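July, late. Kitchen table, tea gone cold.

Up at six because the snack shelf was bothering me. Stupid reason to get up. But we leave for the lake place in 12 days and if I don't start now I'll be throwing things in grocery bags at midnight like last year, and the crackers will be dust again.

So. Everything out of the pantry, all of it on the floor. Old oatmeal, three kinds of rice (why), a jar of something from Dokier with the label half gone. Smelled it. Threw it out. The Grerell crackers are still good till fall, kept those. Wiped down the shelves with vinegar water and then had to open the window, whole kitchen smelled like a pickle.

Tien-fu Yu called at eight, wanted to know if I was still doing the bars for everybody. Said yes before I thought about it. He's bringing his two and the nephew, so that's more mouths than I planned for, and the nephew eats like a horse. Told him to bring fruit. He said he'd bring chips. We'll see.

Went down to the basement after that for the bins. Two are fine. One has the crack in the corner I keep meaning to tape. Hosed all of them out in the yard, knees soaked, neighbor's dog very interested. Left them upside down on the grass and forgot about them till it started clouding over, ran out in my socks.

Then the sorting, and this is the part that always eats the day. I do it by color becuase I can't read the tiny print on anything anymore. Green goes to one side, red to the other. Tien-fu laughed at me last summer for it but who found the right one in the dark? Me.

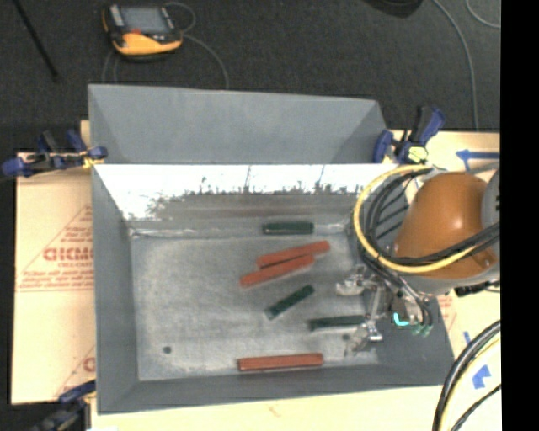
How do you keep bars from melting on a long drive? Put them in the middle of the bag with something frozen on each side, wrap the frozen things in a dish towel so they don't sweat all over, and keep the whole business off the trunk floor. Writing that down here so I quit asking my sister every single year.

She does it with water bottles, frozen the night before, and then you get to drink them when you're there. Smart. I always forget to leave room at the top and they split. Must leave room at the top!! Put a note on the freezer door.

Lunch standing up. Half a sandwich, the end of the potato salad.

Afternoon was the shopping list. Ran to Chien for parchment and the big oats, they were out of the big oats, got the quick kind. Will probably be mush. Spent more than I wanted — 42 dollars and I still came home without foil. How. It was the one thing on the list underlined. Parking lot a mess too, somebody had left a cart right across two spots and everyone just drove around it, me included.

Made a test batch anyway. Honey, peanut butter, the quick oats, raisins that had gone a bit hard so I soaked them. Pressed it in the pan with the bottom of a glass. It's in the fridge now and I keep going and poking it. Still soft in the middle. Maybe less honey? Grandma never measured and hers came out like bricks, good bricks.

Things left to do, before I lose them:
foil
tape for the cracked bin
ask about the cooler, is it ours or theirs
wash the blue towels
call the lake place about the key, they said 235 was the gate code last time but I think they change it
bug spray, the Drenus one, not the one that stinks

Mileage note for the car since I'm writing anyway — 1,066 since the oil change. Plenty of room. Tires looked low on the one side, get air on the way to something else, don't make a special trip.

Rained at four for all of ten minutes. Bins were in by then, dry, stacked by the back door where I have now stubbed my toe on them twice. Should move them. Not moving them tonight.

Called Tien-fu back to ask about nuts, if the nephew can have them. No answer. Left a message, too long, rambled about the oats. He'll text me a thumbs up and I won't know which question it's for.

Nine thirty now and I just tried a corner of the test batch. Too sweet, kind of crumbly, ate two more pieces. Will do it over tomorow with less honey and the old-fashioned oats if they've got any in. Going up. Feet hurt.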